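3.2 Collection and manual opening of office computers

The material of this study was collected in two municipal depots, Gurstead and Wosuddale, which receive office equipment from schools and small companies. From each delivery we took only desktop computers, because laptops and screens are handled under a separate contract in this region. In total 57 desktops were registered. Of these, 46 were complete enough to be opened and sorted by hand, and the other units were already missing the board or the power supply when they arrived.

Every case was weighed closed, and then opened by the same two workers with ordinary hand tools. The parts were divided into nine fractions: steel, aluminum, copper cable, circuit boards, drives, power supplies, hard plastic, soft plastic and rest. We did not remove small parts from the circuit boards, as the buyer in Patside accepts them only in whole condition. Figure 4 shows one opened case. 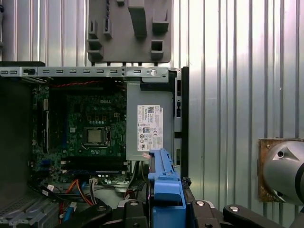
Figure 4. Open Dell desktop chassis with the motherboard in place and the slotted metal rail of the frame.

The mixed joints between steel and plastic took more of the working time than we expected. In many cases a molded plastic part is held on the metal by hooks, and the worker must decide if it is worth to release it or to break it. Broken pieces often stayed on the steel - this lowers the purity of the steel fraction, and the scrap dealer pays less for it. We return to this question in Section 4.1.

The weights were read on a platform scale and written on paper forms. The price lists of April were used for all fractions, also for the deliveries which came later, so that the two depots can be compared. All values are given per 1000 kg of input.

Related articles
Household battery returns in small towns: the Stöcker survey
Transport cost of mixed scrap between rural depots
Sorting time and worker experience at Wosuddale
Paper forms or tablets? Record keeping in municipal depots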